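살림문답 > 주방·식기 > 그릇 관리

분홍색 플라스틱 접시, 과일 담아 두고 써도 괜찮을까요?

작성자: 살구빛접시
2023년 5월 19일

안녕하세요! 얼마 전에 이사하면서 식탁을 밝은 색 나무로 바꿨는데요, 거기에 맞춰서 분홍색 둥근 플라스틱 접시를 들였어요. 동네 그릇 가게에서 한 장에 2000원 주고 샀는데 색이 정말 너무 예뻐요ㅎㅎ 테두리가 넓고 가운데가 살짝 들어간 모양이라 과일이 잘 안 굴러가는 것도 마음에 들고요. 요즘 여기에 작은 빨간 사과를 하나씩 올려 두고 아침마다 먹는 재미에 빠졌습니다!

그런데 쓰다 보니 궁금한 게 두 가지 생겼어요.

첫째, 접시 안쪽에 둥글게 올라온 턱이 있는데 그 언저리에 얼룩이 남아요. 토마토 썰어 둔 날 이후로 조금 불그스름해진 느낌인데, 수세미로 세게 문지르면 무광 표면이 번들번들해질까 봐 겁나요.

둘째, 사과를 접시에 올려서 식탁에 며칠 둬도 되나요? 냉장고에 넣으면 오래 간다는 건 아는데, 꺼내 놓으면 식구들이 훨씬 잘 집어 먹더라고요. 다들 어떻게 하시는지 알려 주세요!

그릇부자

저도 비슷한 접시를 색깔별로 쓰고 있어서 반가운 마음에 로그인했어요! 무광 플라스틱은 초록 수세미랑 매직블록 둘 다 피하세요. 저는 지난 1월에 아끼던 접시를 매직블록으로 닦았다가 한가운데만 반질반질해져서 지금도 볼 때마다 속이 쓰려요ㅠㅠ

토마토나 김치 물은 베이킹소다를 물에 되직하게 개어서 얼룩 위에 올려 두었다가 부드러운 스펀지로 살살 돌려 닦으면 많이 옅어집니다. 턱 있는 데는 못 쓰는 칫솔(꼭 부드러운 모로!)로 결 따라 한 바퀴 돌려 주시고요. 그래도 남으면 햇볕 드는 창가에 반나절 두어 보세요. 색소 얼룩이 옅어지는 경우가 꽤 있는데, 너무 오래 두면 접시 색까지 바랠 수 있으니 중간중간 보셔야 해요.

앞으로 토마토 담으실 때는 먹고 나서 바로 찬물에 헹구시면 훨씬 덜 배어요. 기름기 있는 양념은 식기 전에 담지 마시고요. 뜨거운 기름이랑 붉은 양념이 만나면 정말 답이 없습니다. 전자레인지는 접시 뒷면에 사용 가능 표시가 있을 때만 돌리세요!

사과는껍질째

껍질째 드세요 그게 제일 맛있음
저희는 식탁에 그냥 둡니다. 금방 먹어서 상할 틈이 없어요ㅋㅋ

오후의부엌

사과 질문에 조금 보탤게요. 서늘한 집이면 식탁 위에서 6일이나 7일은 무난했어요. 저는 냉장고 채소칸에 봉지째 넣어 두고 그날 먹을 것만 접시에 꺼내 놓는데, 이 방법 정말 추천해요! 아삭함도 그대로고 오며 가며 집어 먹기도 좋고, 분홍 접시에 빨간 사과면 식탁이 얼마나 환하겠어요.

몇 가지만 신경 써 주세요. 바나나나 키위랑은 한 접시에 두지 마세요. 사과에서 나오는 에틸렌 때문에 옆에 있는 과일이 빨리 익습니다. 덜 익은 키위를 일부러 익히실 거라면 오히려 딱 좋고요! 씻은 사과는 물기를 꼭 닦아서 올리시고, 꼭지 쪽 움푹한 데에 물이 고여 있기 쉬우니 키친타월 끝을 말아서 콕콕 찍어 주세요. 그리고 해가 바로 드는 자리는 피하시는 게 좋아요. 저희 집은 창가 쪽에 뒀더니 한쪽만 푸석해졌어요.

나무 식탁이면 접시 바닥도 한 번씩 닦아 주세요. 설거지하고 덜 마른 채로 올려 두면 둥글게 물자국이 생길 수 있는데, 오일 마감 식탁은 이게 잘 안 빠져요. 저는 마른행주를 식탁 옆에 걸어 두고 올리기 전에 쓱 한 번 닦습니다.

살구빛접시 (글쓴이)

우와 다들 감사해요! 매직블록 막 꺼내려던 참이었는데 큰일 날 뻔했네요. 베이킹소다는 오늘 저녁에 바로 해 볼게요. 바나나는 방금 다른 그릇으로 옮겼습니다ㅎㅎ 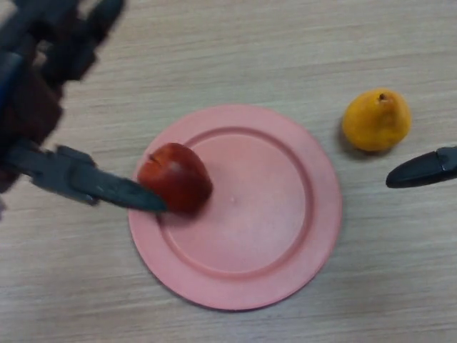

분류: 주방·식기 | 과일 보관 | 플라스틱 접시

이 글과 같은 분류의 다른 글
나무 식탁에 생긴 둥근 물자국 지우는 법
사과 깎아서 도시락에 넣을 때 갈변 막기
무광 그릇끼리 겹쳐서 보관해도 되나요?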